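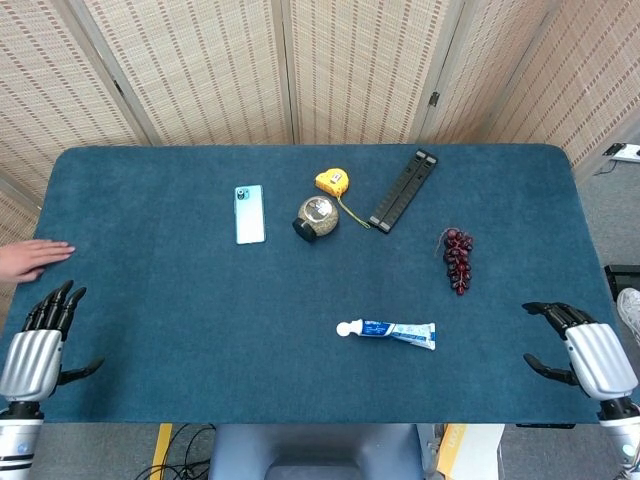 Phone face down on the mat, tape measure just above the jar.

Okay, I have now watched Skallthorpe twice in one week and I have things to say about it, so settle in, this is going to be a long thread (you all know me by now). Mild spoilers up to the halfway point. I'll warn you before anything bigger.

Quick setup for anyone who hasn't run across it: Skallthorpe is a small, cheap, extremely foggy monster movie about a ferry crew who get stuck overnight at a harbor where something has been eating the seals. It was shot in the off season in a real fishing town called Prostness, and it looks like everybody involved was very cold.

I saw it first on Saturday at the Rutherford, the little two-screen place in Avbridge with the seats that lean too far back, and then again at home with the subtitles on because I'd missed half the dialogue under the foghorn. I'd recommend the subtitles. I'd also recommend the foghorn, which is terrific.

Let me start with the ferry crew, who are the reason I went back. So many of these movies give you a bunch of people who can't stand each other, and you spend the first half hour waiting for them to get eaten so the yelling will stop. This crew LIKES each other. They've worked together for years, they have dumb running arguments about soup, and when the engineer gets hurt the whole mood on that boat changes.

The soup argument, by the way, goes on for most of the movie. It starts with whether chowder counts as soup or as a stew, and it's still going when they're barricaded in the ice house with something leaning on the door. I laughed so hard at the second ice house line that the man in front of me turned around and then started laughing too.

The captain is the standout for me. She's tired, she's practical, and she never gets the big speech you keep expecting. There's a moment when the young deckhand asks her if they're going to be okay and she just hands him a flashlight and tells him to check the batteries. I thought about that for the whole drive home.

Now, the monster. I went in expecting a guy in a wetsuit with some seaweed on him, and I would have been perfectly happy with that, I've paid full price for far less! What you get is a big, slumping, wet thing with a head like a boxing glove, and it moves so slowly that at first I thought something was wrong with the projector.

The slowness works, though. They never explain it and they never have it suddenly sprint, which is what I was bracing for every single time. It just keeps coming up the ramp. There's a shot from the ferry's wheelhouse that holds for what must be 30 seconds, and the thing gets maybe one step closer, and a lady across the aisle from me said "oh, come ON" out loud in pure agony.

It's nearly all practical, as far as I can tell. The one effect that's clearly computer work is the tentacle on the gangplank and, well, it's not good. It has that shine on it, like it was dipped in hair gel. I forgive it. It's on screen for a few seconds and then we go back to the lovely rubbery suit.

Someone's going to ask about gore, so: there's some. A hand, a lot of seals (all fake, and some of them very fake), and one thing with a winch that made me look at my shoes. My sister doesn't do well with blood and I think she'd make it through everything but the winch. If that's you, go get your popcorn refilled when they start talking about the cable.

Going to get my tea, be right back with the complaints.

Okay, tea. Complaints!

The opening is a mess. There's a prologue with a fisherman that's so dark I could only tell he was a fisherman from the hat, and then a title card, and then ANOTHER prologue, this time on land, with kids and bicycles. We never see those kids again. I kept waiting for the bicycles to matter and they don't, not even a little bit.

Then there's the harbor master. I like the actor a lot, he has a wonderful droopy face, but he's been given all the explaining to do, and he does it standing up in his office for what feels like a week. Old legend, drowned village, church bell under the water, the whole package. You could lose all of it. We have a monster on a ramp, we don't need the bell.

The music is also a little too eager. Every time somebody opens a door there's this shriek of violins, and there are a LOT of doors in a ferry. By the end of the night at the Rutherford people had started doing the violins along with it, which was fun, but I don't believe it's the effect they were after.

BIGGER SPOILERS in the next few posts. Skip down to the post that starts with "Safe again" if you want to stay fresh.

So the engineer doesn't make it, and I was upset about it both times. They do it so plainly. He's sitting against the pump with a blanket on, the others are arguing about the soup again to keep his spirits up, and the camera drifts over to the door and stays there. When it comes back the deckhand has stopped talking. No violins at all, bless them.

After that the last stretch turns into a proper siege, and it's a good one. They use the ferry's car deck the way it ought to be used, with all those chains and wedges and the ramp going up and down. I especially loved that the plan is a sensible plan. They're ferry people, they know how to load something heavy onto a boat, and so that's what they do.

I'm less sure about the last shot. I think we're meant to believe there's another one out past the breakwater, and it's fine, these movies always do that, but I'd have been happier ending on the captain filling in her logbook. She writes down the weather. That was my ending. I'm going to pretend the rest is a commercial for a sequel.

Safe again, come on back.

A word about the town, because Prostness does a tremendous amount of work here. You can't buy that kind of gloom. There's a row of net sheds they keep going back to, all leaning the same way, and I started to feel as if I knew which one had the bad hinge. The cheaper the movie, the more I want a real place in it, and this one is soaked in its place.

The sound people deserve a raise too. Between the foghorn and the water slapping under the dock and that awful wet dragging noise on the concrete, I heard this monster a lot more than I saw it. At home I had to turn it down because the dog left the room.

If you're wondering whether to see it in a theater, I'd say yes if you possibly can, and with a crowd. It's a talking-back kind of movie. At home it's slower and sadder and the bicycle prologue feels even longer, although I did pick up more of the jokes, so maybe do what I did and see it both ways.

Score, since a few of you always ask and then fight with me about it: 7 out of 10. It would be a 6 without the crew and a 4 if they'd let the violins into the pump scene. I'm fully aware that I gave the same score to the one with the haunted tractor. I stand by the tractor too.

The Rutherford is keeping it on for the late show, so if you're anywhere near Avbridge, go on and give them your money. Bring a sweater, the heat was barely on, and sit toward the back unless you enjoy looking straight up at a rubber sea creature's chin.

And please come tell me where you land on chowder. I say soup. My whole household says stew and I have to live with these people.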